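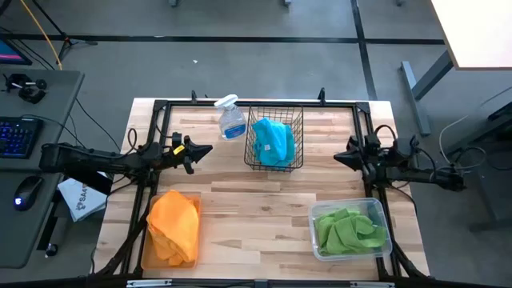

Figure 2. Cloths in their containers, with the spray bottle at the back of the butcher-block top.

Section 2: Setting Up Your Wiping Station

Okay, you've got your table up and level (if you haven't, go back to Section 1, I'll wait). Now we get to the part I like best, which is sorting out the cloths and the spray so you can wipe the top down without hunting through a drawer every time you spill something.

I've been using this layout on my own butcher block since May, and Mitra Talebi, who tested the first draft of this guide on her bench in Dremcombe, changed two things about it that I've since stolen. I'll point them out when we get there.

What you'll need

One spray bottle with a trigger head, 500 ml or close to it
One open-topped wire basket
One shallow tray
One clear plastic container, big enough to lay a cloth across the bottom
Three cloths in three different colors
Your usual wood-safe cleaner (I use Purnis, mixed as in step 3)
A pencil and a strip of tape for labels, if you share the table

The colors are up to you. Mine are turquoise, orange and green, and the orange one is in an orange tray, so even half asleep I can put it back where it goes. What matters is that each color has one job and keeps it.

2.1 Giving each cloth a job

1. Pick a cloth for dry dusting. Mine is the turquoise one. It goes in the wire basket at the back of the table, and it never gets sprayed. Crumbs, sawdust, pencil shavings, all of that.

2. Pick a cloth for damp wiping. This is the orange microfiber towel. Fold it before you put it in the tray. It won't stay neat, and that's fine, but a towel that starts out folded gives you several clean faces to turn to as you work your way across the top.

3. Pick a cloth for buffing. Green, in the clear container. This one only comes out at the very end, when you want to take the last streaks off.

Note: Wash all three before you use them for the first time. New microfiber can shed a bit of lint and you'll spend your first evening picking fluff out of the wood grain. Ask me how I know! Skip the fabric softener too, it leaves a coating and the cloth just pushes water around after that.

2.2 Placing the containers

1. Stand the spray bottle near the far edge of the table, a little left of center. Turn the bottle so you can read the label from where you stand.

2. Set the wire basket right next to the bottle, on its right side. This was Mitra's first change. I used to keep the dusting cloth up front with the others and I was forever grabbing it by mistake and getting it wet.

3. Put the shallow tray toward the front on the left.

4. Put the clear container toward the front on the right, across from the tray.

5. Check that you've got open wood in the middle. That's your working space, and if you can't lay a big cutting board or an open book there, your containers are too large or too close in.

If you're left-handed, swap the tray and the container and leave everything else alone. Covadonga Escobar is left-handed and set hers up my way first, then wrote me a very funny note about reaching across herself all week. So, swap them.

Caution: Don't park a damp cloth straight on the wood, even for a minute while you answer the door. Butcher block soaks up water and you can end up with a raised, fuzzy patch that has to be sanded. The tray is there for a reason — use it!

2.3 Filling the spray bottle

1. Unscrew the trigger head and rinse the bottle with warm water.

2. Fill it most of the way with cool water. Leave some room at the top so the tube doesn't push liquid out over your fingers when you put the head back.

3. Add 30 ml of Purnis. If you use something else, go by what's on the back of that bottle and ignore my number.

4. Screw the head back on, snug but not cranked down, and tip the bottle gently a few times. Shaking makes foam and then the trigger spits.

5. Test it over the sink. You want a fine mist. If you get a jet, turn the nozzle a little and try again.

Caution: Never top up a bottle that had a different cleaner in it, and never mix two cleaners together. Empty it, rinse it well, start over. If you've refilled a store-bought bottle, cover the old label with a new one that says what's in there now.

2.4 Wiping down the top

1. Move whatever you've been working on out of the way. The containers can stay where they are for a quick wipe.

2. Dust with the cloth from the basket, working from the back toward yourself. Shake it out over the trash before it goes back.

3. Spray the damp cloth, not the table. Two squeezes is usually enough. (Mitra's second change. I used to spray the wood directly and wondered why I had spots.)

4. Wipe along the grain in long strokes. Turn the cloth to a fresh face when it starts to drag.

5. Lay the damp cloth back in its tray, loosely, so air can get at it.

6. Buff with the cloth from the clear container, again along the grain.

7. Give the top some 30 minutes before you set paper or fabric on it.

Note: If there's a keyboard or anything else electric on a desk beside your table, do your spraying on the far side of the table and carry the cloth over. Mist drifts a lot farther than you'd think.

2.5 Once a week

Lift the containers and wipe underneath. The tray in particular can trap a ring of moisture if it was set down wet, so dry the bottom of it before it goes back.

Put the cloths through the wash, warm, with no softener, and hang them to dry. I keep a second set in a drawer so the table is never without, but if you only have the one set, do it in the evening and they'll be ready by morning.

Rinse the plastic tray and container with a drop of dish soap. The wire basket just needs a shake and a quick going over with an old toothbrush where the mesh catches lint.

If the wood is starting to look pale or feels rough under your hand, it's asking for oil. Wiping won't fix that. Oiling is in Section 3, and you'll want to clear the whole table for it, containers and all.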